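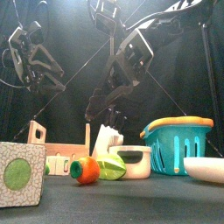 Spent most of today on remote-control demos for the sorting task, so I'm going to post notes as I go through them. The setup is two arms hanging over a table, two handheld controllers, one person driving both. The toy groceries are the same ones we've used for a while. The teal basket is where most of the trouble is, and I'll get to that further down the thread.

Background if you're new here: we teach a task by doing it ourselves through the robot. Someone drives, the software records what the arms did and what the cameras saw, and a policy gets trained on the recordings. The software is Weldu. The controllers are from Pliltell and have a trigger for each gripper. That's all the hardware I'm going to talk about in this thread.

The number people ask for is how many demos. We have 379 that I would keep for this task. The plan from October said 3,000, which was for a list of tasks and not just this one, but even so it was a bad plan. It treated every demo as worth the same.

They aren't worth the same. If I drive when I'm tired I make small corrections all the time, and the policy learns the corrections. You get an arm that goes to the right place and then wobbles over it. I threw out 17 demos of my own last week for that.

What I do now before each recording:

1. Pick up the controllers and move both arms with nothing recording. A short wander is enough. If the left one feels laggy, restart Weldu before doing anything else.

2. Decide the order of objects and say it out loud. Changing your mind halfway through shows up as a pause in the data, and pauses are hard to train on. The arm learns to stop there and sometimes it doesn't start again.

3. Open both grippers wide and look through the wrist camera before going down. With the fingers apart you can see the small foods lying between them, and you can tell which one you would hit first.
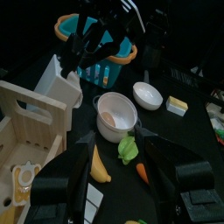 4. Go down slowly, close, wait a beat, lift. The beat matters more than I thought it would. Without it the policy starts lifting while the fingers are still closing.

5. Release low. If you drop things from height they roll, and then the next grasp is in a spot you never meant to demonstrate.

6. Stop the recording with the arms held still. I used to stop while they were still moving back up and it made the ends of the demos messy.

On driving from the wrist view versus looking straight at the table: I do both. For getting over an object I look at the table. For the last bit I look at the wrist view. If you only use the wrist view you forget about the other arm, and with two arms over one table they will meet.

Which brings me to the basket. The handle lies across the top, so a straight-down approach has to miss it. When I drive by eye I go around it without thinking. The policy only knows to go around it if enough of the demos show that clearly, from more than one side.

My first set all came in from the same side because it was comfortable for my right hand. The policy was fine until we moved the basket a little, and then it put the gripper on the handle again and again. Same mistake, very consistent — at least that made it easy to find.

The fix was boring. Move the basket between demos. Not far, just enough that I can't repeat the same hand motion from memory. I also started alternating which arm does the placing.

We did try guiding the arms by hand for this task, where you hold the arm and physically move it through the motion. A couple of people asked why we stopped. Two reasons. Your own hands and sleeves end up in the camera view, and the policy doesn't get those at run time. And moving two arms at once by hand takes two people who agree with each other.

I still like hand guiding for one thing, which is teaching a single pose. If I want a good starting position, it's faster to push the arm there than to drive it there. 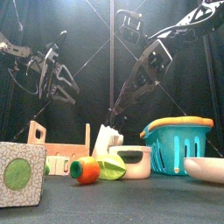

For whole tasks I would go with remote control every time now. It's slower to learn. My first week of it was bad and none of those recordings are in the set. Somewhere in the second week my hands stopped overshooting and the demos got shorter without me trying to make them shorter.

Someone asked about soft objects versus hard ones. Hard round ones are worse for me. They slide out if the fingers are off center, and from the controller you don't feel it happening. Pliltell has a vibration setting for contact but I turned it off — it buzzed when the fingers touched the table too, and I stopped paying attention to it.

For anyone setting up something similar, label your failed demos and keep them in a separate folder. I deleted mine early on and wish I hadn't. When the policy does something strange I want to check if I ever did that strange thing myself. Most of the time I did.

Storage question from earlier: everything goes to the Lekier drive at the end of the day, one folder per session, with a text file saying who drove and what moved. The text file takes almost no time and I've used it more than any of the plots.

Next up is the same task with a different person driving at the Clorken site. I want to know how much of what the policy learned is the task and how much is just how I move my hands. I'll add to this thread once those recordings are in.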